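Garment Construction I
Handout 6: Pleats in skirts
Instructor: Jaruwan Yimyam
Revised 23 August 2019

Read before the lab. Bring the waist and hip measurements you took for Handout 4, a clear ruler, and two colors of marking pencil.

Terms

A pleat is a fold of fabric held in place along one edge, usually at a waistband or yoke. The fold line is the outer edge of the pleat. The placement line is where the fold line comes to rest. The distance between the two, laid flat, is the pleat depth times two. The part that shows between one fold and the next is the face. The part that does not show is the underlay, also called the return.

Knife pleats all turn the same way. A box pleat is made of two knife pleats turned away from each other, so that the folds of the underlay meet or nearly meet at the back. An inverted pleat is a box pleat seen from the wrong side. Accordion pleats are narrow, stand out from the body, and are set by machine with heat; we will not make them in this course.

Working out the width

For full knife pleats or full box pleats, where the underlays touch without overlapping, the flat fabric must be three times the finished width. If the finished hip is 40 inches, cut 120 inches plus seam allowances. Most fabrics will need to be joined to reach this. Place each join on an inner fold, where the underlay covers it.

Half-depth pleats use twice the finished width. They take less cloth and press flatter, but they open sooner when the wearer sits.

Always calculate from the hip, including ease, and then reduce at the waist. For a full-pleated skirt, allow at least 2 inches of ease at the hip. The difference between hip and waist is divided by the number of pleats, and each pleat is overlapped by that amount at the top, tapering to nothing at the hip line. With a hip of 40, a waist of 30 and 20 pleats, the overlap is one half inch per pleat. 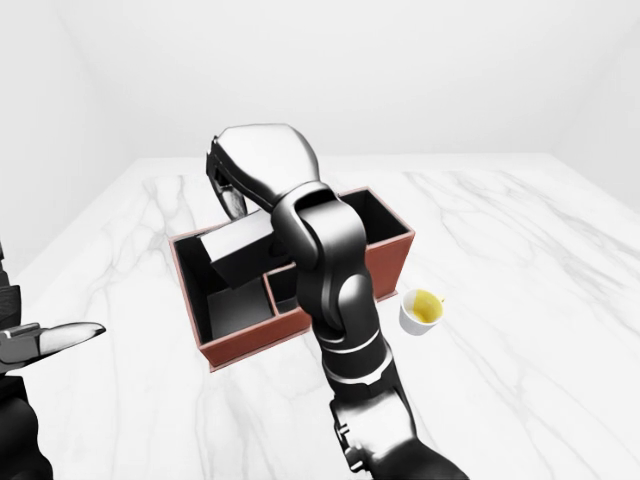
Uneven division is the usual source of error at this stage. A mistake of one sixteenth on each of 20 pleats adds up to one and a quarter inches at the waistband. Measure the whole pleated edge before stitching. If it is off, spread the correction over all of the pleats and leave the center front alone.

Fabric and grain

Pleats are normally folded on the lengthwise grain. Wool and wool blends take a press well and hold it. Polyester holds a sharp edge once set but is hard to alter, as the old crease tends to remain. Rayon challis and other soft cloths are better left unpressed below the hip. Plaids may be pleated to the repeat, in which case the repeat fixes the pleat size and the width formula is used only to estimate yardage.

Order of work

Join all panels except one. Finish the hem and press it before pleating. Mark fold lines in one color and placement lines in the other. Fold, pin at the top and at the hip, and baste through all layers from top to hem. Press with a damp cloth, right side first, then turn and slip paper strips under the folds before pressing the wrong side. Leave the skirt flat until it is cool and dry. Sew the last seam, then the zipper, then the band. Remove the basting at the hem end last.

Lab assignment

Make two samples in medium-weight wool or wool blend, each 15 inches wide when finished: one in full knife pleats, one in box pleats. Attach the worksheet showing flat width, pleat depth and number of pleats. Samples with the basting already removed will not be graded.

Questions about fabric go to Decha Wannasri in the cutting room.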